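## 7. Packing Up Leftovers in the Insulated Tote

This section covers packing a small meal from the table into the Bimis insulated tote. It applies to both tote sizes. For washing the lining, see Section 8. For folding and storing the empty tote, see Section 9.

### 7.1 Before you start

You will need:

- the tote, unfolded
- one lidded container for each wet or saucy food
- plastic bags for bread and buns
- a cold pack, if anything going in needs to stay cold
- napkins or tissues
- a trash bag for shells and used napkins

Use a table at waist height. Put down a mat if the food is greasy. Leave enough room beside the food for the tote to stand with its mouth fully open.

**Note:** Cooked seafood, meat and rice should not be packed if they have been out on the table for more than two hours. Throw them away.

### 7.2 Opening the tote

1. Stand the tote on the table and pull the two long sides apart.
2. Press the bottom panel flat with your hand. A new tote may spring back the first few times.
3. Check the lining for crumbs, splits or damp spots. Wipe it out with a dry cloth.
4. Fold the handles down over the outside so they don't drop into the food.

**Caution:** Keep the tote away from stove burners and from lamps with hot bulbs. The foil lining will pucker, and the seams may open.

### 7.3 Sorting the food

Go through what is on the table before you pack any of it. Shellfish goes in first, bread goes in last, and paper never goes in with the food.

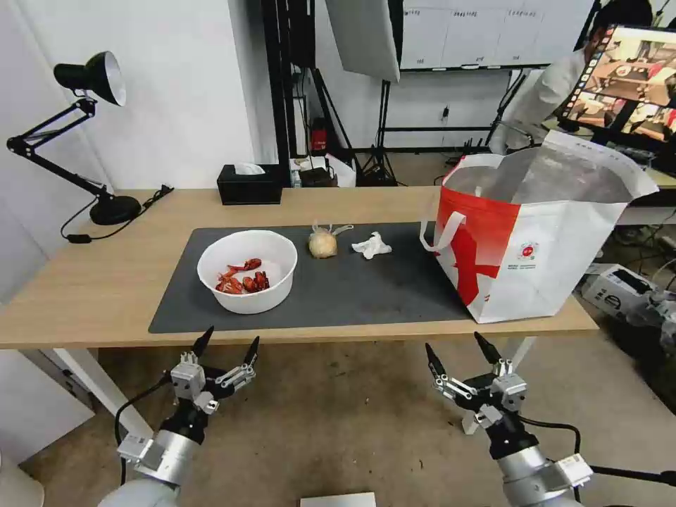 Crayfish needs a container with a locking lid. An open bowl will tip as soon as the tote is lifted, and the juice is hard to get out of the seams. Move the pieces over with tongs or a spoon. If there is only a small amount left, shell it first and pack the meat alone - it takes less space and won't poke through anything.

Buns and rolls can stay in their plastic bags. Press out the extra air, then knot or twist the top. A warm bun should be left to cool with the bag open, or the crust will turn soft.

Used napkins go in the trash with the shells. Check under the rim of the bowl and behind the tote, where they tend to end up.

### 7.4 Loading

1. Lay the cold pack on the bottom panel, if you are using one.
2. Set the heaviest container on top of it, lid up.
3. Add other containers in a single layer. The large tote holds 3 standard Drandari containers side by side.
4. Fill gaps with a folded dish towel.
5. Place bagged bread on top. Do not put anything over it.
6. Bring both handles up together and lift the tote an inch off the table. If it leans, set it down and move the heavy container toward the middle.

**Note:** Hot and cold foods should not share a tote. Pack them separately, even for a short trip.

**Caution:** Do not carry the tote by one handle. The stitching is made for an even load.

### 7.5 Clearing the table

1. Tie off the trash bag and take it outside. Shells will smell by the next morning.
2. Wash the bowl in hot water with dish soap.
3. Lift the mat by its edges, shake it over the sink and wipe both sides.
4. Wipe the table under the mat before putting it back.

If seafood juice has leaked into the tote, don't leave it until you get home. Blot it with a tissue, prop the tote open and follow the steps in Section 8.2 the same day.

Replacement bottom panels are listed in the back of this guide under part number 872.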